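Let Patients Read the Whole Report

When my father came home from his operation, he carried a folder with 40 pages in it. He could understand maybe 2 of them. The rest was written in the language of the hospital, and I am not sure it was meant for him at all.

I think this is wrong. A person who has been cut and closed again should be able to read what was done, in words he uses at his own kitchen table.

Some doctors tell me that patients do not want to know. Tsutomu Chiba, a retired nurse in my town of Larnance, does not agree. In his long work he met many people who were afraid of blood, but they still asked him how long the cut would be.

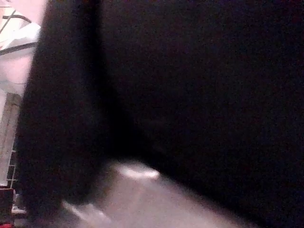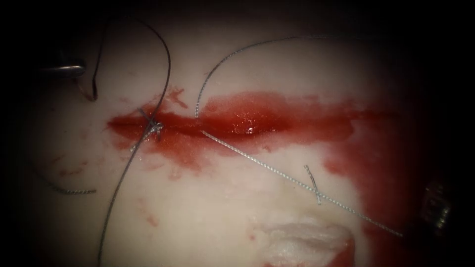
What a plain report should say

I do not ask for a short report. My father's doctor needs the medical words, and they should stay. I ask for a second text beside the first one. It should tell where the cut was made, how it was closed, and which pain is normal in the first week.

The usual answer is that there is no time. I understand this, because doctors are tired people. But my father telephoned the ward again and again with questions that one clear page could answer, and every call also took somebody's time.

He keeps the folder in the drawer with the electricity bills. The bills he can read.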